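Opinion > Workplace > Breaks and Rest

18 November 2021
By Ifigeneia Makris

The case for a protected tea break

In March the management of Zakoveo withdrew the fixed morning break from its offices and told staff to take refreshment at their desks whenever convenient. The change was presented as a courtesy to employees. I believe it was a mistake, and that other employers should be slow to copy it.

A break that may be taken at any time is easily put off. The clerk with a full tray of letters will wait until the work is clear, and the work is seldom clear. Under the old arrangement the decision was made for everybody. At half past ten the telephones passed to a small rota and the rest of the floor stood up.

The objection is usually one of cost. Sipho Zwane, writing for the employers' side in these pages, put the loss at 326 hours a year for an office of 80 people. I do not dispute his arithmetic, although it allows nothing for the errors of tired staff, or for the questions which are settled over a hot drink and would otherwise require a meeting. 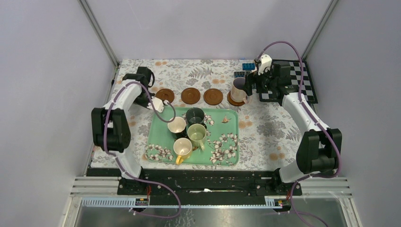
There is also the matter of new starters. A person who joins a department of up to 600 may pass several weeks without speaking to anyone outside the immediate team. The common break gave such people a place to stand and a reason to be there. Messages on a screen do not serve the same purpose — they are sent to people one already knows.

Trastico has kept its break and has extended it to evening shifts. Its agreement with staff is short and could be adopted elsewhere with few changes. It names the time, provides cover for urgent calls and forbids supervisors from booking meetings across it. Zakoveo should restore the morning break on those terms before its next staffing review.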